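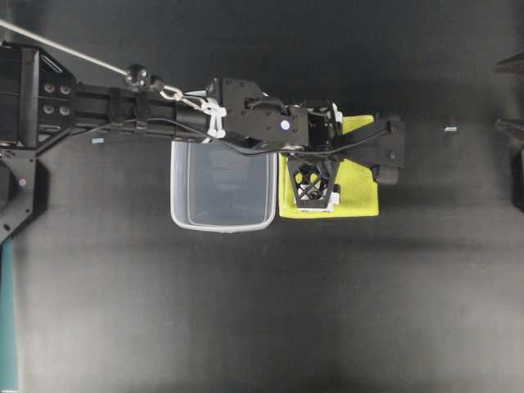
The arm over the yellow cloth, with the clear container next to it.

To: zak-list
Subject: Re: Flultis entry, which task are we doing?
2021-07-30

Hi everyone,

Long one, get a drink. Quoting Damian first so that people who joined the list this month know what I'm answering:

Damian Kozłowski wrote:
> Going through the Flultis rules again and I think we have to pick a
> task by next week. The three choices for student teams are sorting,
> pouring, and cloth. I know Urszula wants cloth. My worry is that
> cloth never lies the same way twice and we only have until November.
> With sorting we could reuse most of what we wrote in spring.
>
> Also, two practical things:
>
> 1. We have 300 dollars left and I'd like to keep some of it for
> the trip.
> 2. Does anybody know if the fingers can pick up something flat off
> the table at all? If they can't, we can stop talking about cloth.
>
> Damian

So, yes, I want cloth! And I've spent most of this week at the bench in the Giltholm room trying to answer number 2.

Short answer: they can, if the cloth is folded and you come in from above with the fingers closed almost all the way, then open just a little right before contact. A single flat layer is much harder. The fingers skate over it, or they pinch the very top of the weave and lose it as soon as the arm goes up. With a folded square there's an edge with some height to it, and that makes a huge difference. I started out coming at the middle of the cloth, like an idiot, and wasted a whole evening on it.

I logged 119 tries in Bekix. Every one has a line for how the cloth was lying, where the fingers came down, and whether it was still in the fingers at the end of the lift. The sheet is in the shared folder under "cloth july". Please don't sort it by column, the notes come loose from the rows and I had to put them back by hand once already.

The container is for the second half of the task. Flultis wants the cloth picked up, moved, and put into a box without the box moving more than a finger's width. I used a clear one because that's what we had in the cupboard, and now I'm not sure it's a great choice. Our detection code has a lot of trouble with it on the dark table. It keeps deciding the container is part of the table, or it finds one corner and calls it a day. The yellow cloth, on the other hand, it finds every single time. I'd love for somebody to take this on as their own thing, it's a really nice vision problem and you don't need to touch the arm at all. Two pieces of colored tape on the rim might be enough, if the rules let us do that. (Damian, do they?)

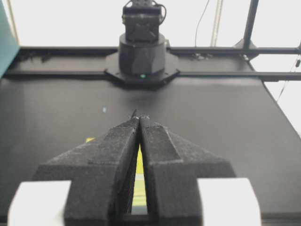

By Urszula Górecki, for the Żak list

What I like about the view from the wrist is how much you can learn from the gap between the fingers. With the fingers nearly shut you still get a tall slot to look through, and if there's yellow in the slot you know you're over the cloth. I wrote a tiny check that counts yellow pixels in just that strip and it's already more useful than my fancy version – twenty lines, no training, runs on the old laptop. It says nothing about how far above the cloth you are, though, so we still need something for height. Ideas welcome!

The glare is the other thing to know about. The wall on the far side is so bright that the far half of the table goes gray, and my threshold starts to wander when the arm looks up that way. I tried pulling the exposure down and then the cloth near the fingers got too dark. Whoever is in next, please try it in the evening and write down the time in the log, so we can compare.

About the second arm. I haven't used it in any of the tries so far, they're all one-armed. But I keep looking across the table at it and thinking how much easier unfolding would be with one gripper holding a corner and the other one pulling. The rules give bonus points for two-armed work. I'd say we get the one-armed version solid first and decide on the rest in September. I can be talked out of this by anyone who has a good plan for keeping them from hitting each other.

Damian's point about spring code is fair. I went through it, and the motion part carries over almost untouched. The part we'd have to write again is the grasp planner, 4,000 lines that mostly assume a hard object with a top and sides. I don't think we need even half of that for cloth.

Money: nothing spent this week. I'd like softer pads for the fingertips, and I want to try a few home-made ones before we order anything. If you have an old bike tube or rubber gloves you don't need, bring them in.

A few things for whoever uses the bench after me:

Keep the little pieces of blue tape on the table where they are. I use them to line up the start position.

Fold the cloth in a square and put it to the right of the container, touching it. That way your tries can go in the same sheet as mine.

Check the cable loops along the arm before you run anything fast. Start slow, at the low speed setting in Bekix, and keep a hand near the stop button.

I'm there again Monday from four and would be so happy to have company, especially from the new people. You don't need to know any code, I can show you how to drive the arm by hand and you'll be picking up cloth in ten minutes. Well, you'll be missing it in ten minutes and picking it up in thirty.

Damian, does this change your mind at all? Happy to be outvoted, but come and try it before you vote for sorting.

Urszula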